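Silenine Tabletop – Cups and Mug Tree

Last updated: 5/21/21
Filed under: Datasets / Household / Tableware

Silenine Tabletop is a set of short episodes in which cups are picked up and hung on a mug tree. This card covers the cup and mug tree part only. Bowls and cutlery are documented separately in the Bassey card.
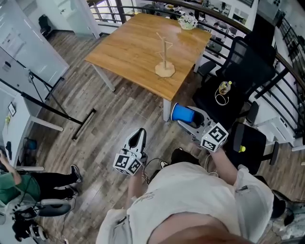 Each episode has one goal state: the cup hanging by its handle from an arm of the tree, open rim clear of the table, tree still upright. Episodes that end in any other state are kept and labeled as incomplete.

# Contents

The release holds 1464 episodes. Of these, 1000 are in the train split and the rest are held out. Episodes run up to 16 seconds. Files are grouped by session, and a session never crosses splits.

# Objects

- Mug tree: light wood, octagonal base, short branching arms. Free-standing, not fixed to the table.
- Cups: plastic, including blue. Start pose is upright or on its side.
- Table: square, wooden top, white metal legs.
- Other items: a small white bowl with flowers may be present on the table. It is not a target and has no label.

Chairs and other furniture are left where they are between sessions. Do not use them as position references.

# Labels

`cup_start` – upright, side, or inverted
`arm_used` – upper or lower
`result` – hung, dropped, tipped, or incomplete

`tipped` means the tree fell over, with or without a cup on it. If a cup drops and the tree also falls, the label is `tipped`.

# Known issues

1. `arm_used` is unreliable when the tree has been turned between attempts. Version 2 drops the left/right values and keeps only the height.
2. Cups lying on their side sometimes roll before contact. The start label gives the pose at the first time step and is not corrected.
3. Sessions recorded in August use a different tree with longer arms. They are in the `fledodar` folder and should not be mixed with the main set for timing comparisons.

# Use

Suitable for work on grasping, handle alignment and hanging. Cups are empty in all episodes, so nothing here applies to pouring or carrying liquids.

Maintained by Grelisport. Report label errors with the session name and episode number.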